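4. Setting Up and Loading the Rack

This section covers the Illov dish rack, in the 3000 and 4000 sizes. The steps are the same for both. Where a step applies to only one size, the text says so. Unpacking and the parts list are in Section 3.

4.1 Choosing a place

1. Pick a flat, level stretch of counter next to the sink. Leave room to reach the rack from the front and from one side.

2. Clear the counter and wipe it down. Crumbs or grit under the drip tray will make it rock and may scratch a painted or polished surface.

3. Set the drip tray down with the ribs facing up. The low end goes toward the sink.

4. Place the wire basket on the tray. Press lightly on each corner. If one corner lifts, turn the basket end for end and try again.

Note: The rack may stand against a wall, but leave a finger's width behind the back rim so that large plates do not rub the paint.

Caution: Keep the rack away from the stove. The coating on the wires softens with heat and will mark.

4.2 Before loading

1. Scrape and rinse everything first. The rack is for draining washed dishes, and food left on a plate ends up in the tray.

2. Shake off the extra water over the sink.

3. Hold each plate by its rim and bring it to the rack on edge. A plate carried flat has to be turned over the tines, and that is when most chips happen. 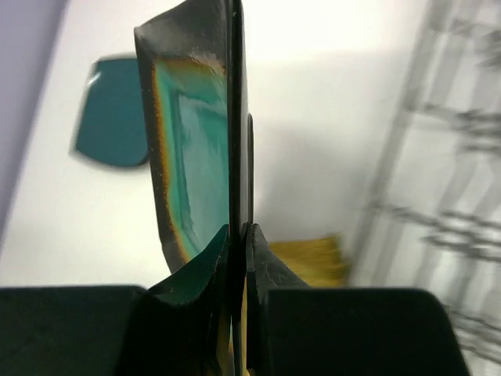 Plates with a raised rim or a shiny glaze are slippery when wet, so take one at a time. If a plate has a rough spot on its foot, keep that side off the coated wires.

4.3 Loading plates

1. Start at one end of the basket with the largest plate. Lower it straight down between two rows of tines until the edge rests on the crossbars.

2. Let it lean against the tines. Plates do not need to stand perfectly straight, and a slight lean is more stable.

3. Add the next plate facing the same way. Leave a free row between plates if you have the space. Deep or curved plates need the free row in any case.

4. Keep the lean the same from one end to the other. Two plates leaning toward each other will touch at the top and hold water there.

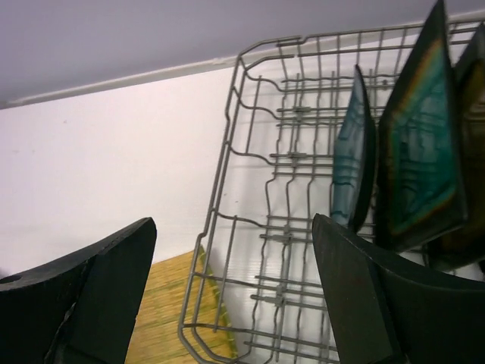 Fig. 4-2. Plates standing in the tines with a slight lean to the left.

Square plates stand on one flat edge, never on a corner. A very large square plate can reach well above the rim of the basket. Put it where you will not catch it with your sleeve — usually the end farthest from the faucet.

Note: On the 3000 size, do not load the last row with anything wider than the basket. On the 4000 size this row may be used for trays.

Caution: The clips where the tines meet the crossbars are not handles. Lift the basket by the rim only, and unload it before you move it.

4.4 Using a mat with the rack

A bamboo placemat makes a good landing spot for things that will not stand in the tines. It can lie beside the rack or with one corner tucked under it.

1. Unroll the mat and lay it with the slats running away from you. A new mat may stay curled for a day. Roll it gently the other way, hold it for a minute, and lay it down again.

2. Check that the rack is still level if any part of the mat is underneath. Pull the mat out a little if it is not.

3. When you are done, pick the mat up by one edge and let it bend under its own weight. Do not crease it. Wipe both sides with a damp cloth and stand it on edge to air.

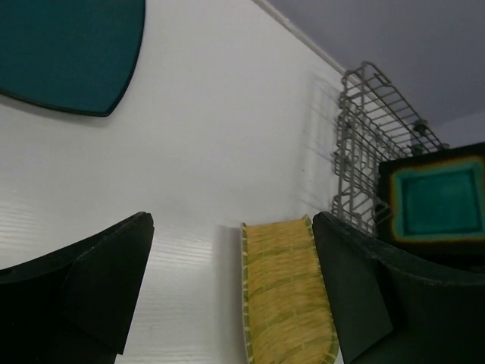

4. Put the mat back only when the slats feel dry to the touch. Bamboo left flat and damp on a counter will darken, and the trim along the edges goes first.

Note: Mats are sold separately. Any mat with fine slats will do. Thick cork or felt mats hold too much water for this use.

4.5 Unloading

1. Take plates out in the reverse order, starting with the last one loaded. Support tall plates with a second hand until they clear the tines.

2. Feel along the bottom edge of each plate. Water collects there even when the face is dry.

3. Wipe the edge and lay the plate on the counter or mat while you finish the rest. Keep it well back from the front edge.

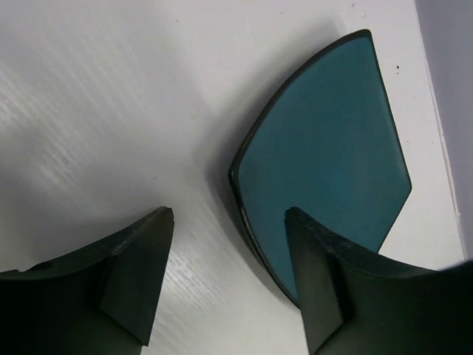 SHAPED AND SMALL PIECES

Pieces that are not round or square need more care than ordinary plates. If one side is curved and the others are straight, stand the piece on its longest straight side. If it will not stay up, lay it flat and turn it over once while it dries.

Saucers and other small pieces can go in the rows nearest the front, where they are easy to reach. Do not stack them in one slot.

Cups go upside down over the crossbars. Knives go in the cutlery holder with the points down.

REPLACEMENT PARTS

Tine clips, drip trays and coated end caps can be ordered from Pawlak in Stundthorpe. Give the size of your rack, 3000 or 4000, which is stamped under the rim at the back. Letters about parts should be marked for Gülizar Tokgöz. The office is closed on Monday.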